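Kitchen table work at Clonport

The Arboleda project has moved on to kitchen tasks. Martti Hirvonen and Yolanda Cuervo are gathering examples for the learning system, with 35 different tasks planned and 16 finished so far. Each one is repeated with small changes in where things are placed.
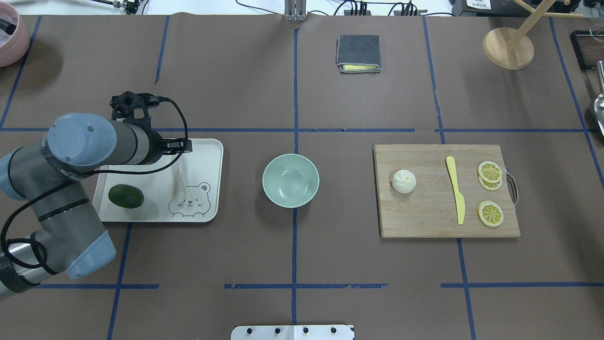
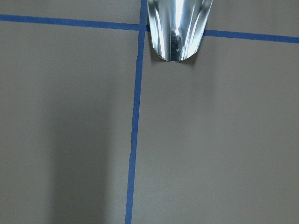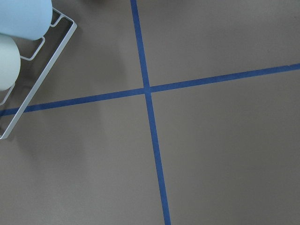
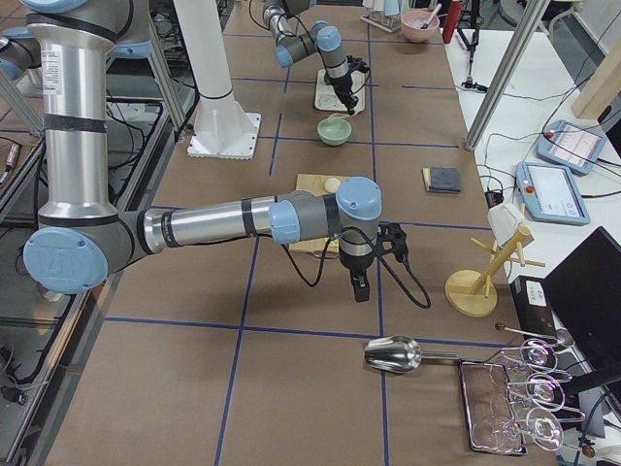
Views from the Clonport bench, all showing the blue tape grid.

The count stood at 332 usable examples at the end of September, and the target is 900. Yolanda checks each recording before it goes into the set – slow work, but it saves trouble later. Groups wanting to suggest a task should write to Martti.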